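3. Matériel et corpus d'objets

3.1. Choix des objets

L'étude porte sur le rangement de petits objets personnels, et plus précisément sur la réunion des écouteurs sans fil et de leur étui de charge. Cette catégorie a été retenue pour trois raisons : les objets tiennent dans la main, ils existent en plusieurs teintes pour une forme presque identique, et leur rangement suppose un appariement. Un écouteur rose placé dans un étui blanc est physiquement rangé, mais les participants de l'enquête préalable (n = 34) jugent en grande majorité que la tâche n'est pas accomplie. Nous suivons sur ce point la distinction de Dudek entre rangement par contenance et rangement par appartenance.

Le corpus Harum comprend 275 configurations de départ. Chacune associe des étuis, ouverts ou fermés, et des écouteurs qui peuvent se trouver dans leur logement ou posés à part. Les configurations ont été tirées au sort, puis relues par Ásgeirsdóttir, qui a écarté celles où un objet en masquait entièrement un autre. La figure 1 montre un état dans lequel un étui rose, couvercle levé, contient ses deux écouteurs, alors que d'autres pièces restent dispersées sur le plan.
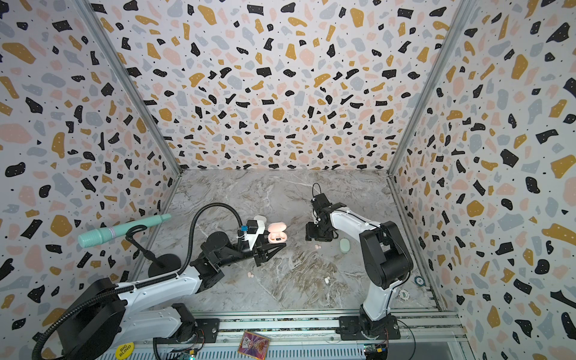 Figure 1. Étuis de charge et écouteurs dispersés sur le plan à motif marbre.

3.2. Fond et surface de travail

Le plan de travail imite un marbre gris et blanc, veiné de brun et de beige. Les parois sont revêtues d'un motif terrazzo à éclats noirs, jaune moutarde, rose pâle et gris-bleu sur fond blanc. Ce décor est volontairement chargé. Lors des essais menés en janvier sur une surface unie, les étuis blancs étaient repérés sans difficulté et les écarts entre teintes disparaissaient des résultats. Avec le motif marbre, un étui blanc peut se confondre avec une zone claire du plan ; le rose, présent aussi dans le terrazzo, se détache surtout lorsque l'objet est vu contre le sol.

La hauteur du point de vue modifie également la lecture des formes. À faible distance du plan, un objet bas et arrondi se réduit à un disque ovale bordé d'une tranche plus sombre, et un second, plus éloigné, à une ellipse aplatie.
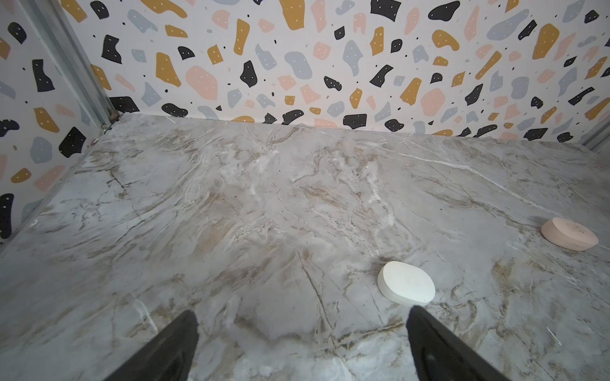

Nous avons donc codé séparément la teinte, l'orientation et l'état du couvercle, ce dernier recevant la valeur « indéterminé » dès que la charnière n'était pas visible. Les annotations ont été saisies sous Rundard, à raison de 12 champs par objet. Le corpus annoté compte environ 2000 objets, toutes configurations confondues.

3.3. Critère de fin de tâche

Une configuration est dite rangée lorsque chaque écouteur occupe un logement de l'étui de même teinte et que tous les couvercles sont rabattus. L'alignement des étuis entre eux n'entre pas dans le critère. Le protocole Sirnholm, dont nous reprenons la grille, l'exigeait ; nous l'avons retiré après l'enquête préalable, les réponses sur ce point étant trop partagées pour fixer un seuil.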